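# Wonard Paired Hand Grippers

*Two grippers, two hands, no robot required until later.*

The Wonard pair is a set of hand-held grippers for recording two-handed tasks, together with the method we use to turn those recordings into something a robot arm can follow. You hold one in each hand, do a job you have done a thousand times before, and discover how much of it you had been leaving to your thumbs.

The set is sold as a pair because the method needs a pair. We are asked fairly often whether one gripper can be bought on its own at half the price. It can be bought on its own.

## What the method does

Most recordings of two-handed work treat the hands as equals and log both in the same way from start to finish. People don't work like that. At any moment one hand is usually steadying something and the other is getting on with it, and they swap over without telling anyone. Our method, called Rostami after the meeting room it was argued about in, labels which hand is holding and which is working, and lets the label change as often as it likes.

The labels come from three signals: how far each gripper is open, how fast each one is moving, and where each is relative to the other. The third matters most. We left it out of the first version on the grounds that it was obvious, and the first version was no good.

From there the recording is cut wherever the roles swap. Each piece is learnt separately and the joins are learnt as pieces in their own right. The joins used to be where everything got dropped. They are still where most things get dropped, but there are fewer of them on the floor.

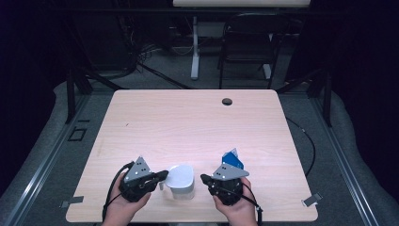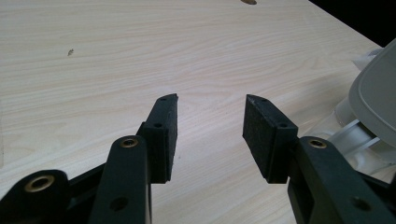
*Top: both grippers in use, with a white pitcher between them. Bottom: the view from a gripper's own camera, fingers open.*

## The grippers

Each gripper has two black fingers on linkages, with brass-coloured bushings at the pivots and a textured pad on each finger. The tips of the pads are slanted so that they can get at the edge of things as well as the middle. We tried square tips. Square tips are excellent for picking up other square tips.

On top sits a grey triangular plate carrying a cluster of black dots. Please don't put a sticker on it, however good your lab's logo is.

Both grippers are cabled. We know. A wireless version exists in the sense that Pascual Riquelme has drawn it on a whiteboard and written DO NOT WIPE underneath. Meanwhile the cables are long enough for ordinary table work, and you learn to step over them by the second morning.

## What we measured

The trial behind this page was run over a February at our Olten workshop. We collected 417 two-handed recordings of household jobs: unfolding, tipping, passing an object across, holding a container still while something else went into it. After throwing out the ones where the person recording sneezed, answered a question or lost the thread, we kept 174 for the comparison.

The throwing-out deserves a word, as it makes the number look bad. We were strict on purpose. A recording was dropped if either gripper left tracking at any point, even while it was doing nothing useful. A kinder rule would have kept far more of them and told us less.

We then trained two sets of policies on the same recordings, one with role labels and one without, and ran both on the same pair of arms. The labelled set was better at anything involving a handover or a steadying grip. On jobs where the two hands do the same thing at the same time, such as lifting a tray, the labels made no difference we could find. On one folding job they made matters slightly worse, and we still don't know why. The write-up has a section on it which is mostly the word "perhaps".

We did not test liquids. Several people have written to ask.

## In the box

- Two grippers, left and right
- Two cables
- A spare set of finger pads
- The Vatinska recording software, on a licence that doesn't expire
- A printed setup sheet, which is shorter than the one online and better

You will need a table, decent lighting and enough room to stand without your elbows touching anything. The arms are not included, and neither is any opinion on which arms to buy, though Pascual has several if you ring after lunch.

## Practical matters

**Warm-up.** Allow 12 practice runs per person before keeping any data. Everyone thinks they need two.

**Session length.** We stop after 10 minutes and swap people. The grippers aren't heavy, but wrists get bored and start to cheat, and the cheating shows up in the labels.

**Pads.** They pick up fluff. Brush them at the end of the day with something dry. Replace both pads on a gripper together or the grip will drift to one side.

**Left-handed users.** No changes needed. Role labels don't care which hand you prefer, and we had one left-hander in the trial whose recordings were the tidiest of the lot.

**Lending.** We keep one set for loan to teaching labs. It goes out on a Thursday and comes back when it comes back.

Orders, quotes and questions about the folding job go to the Wonard desk in Olten. Answers to the last may take a while.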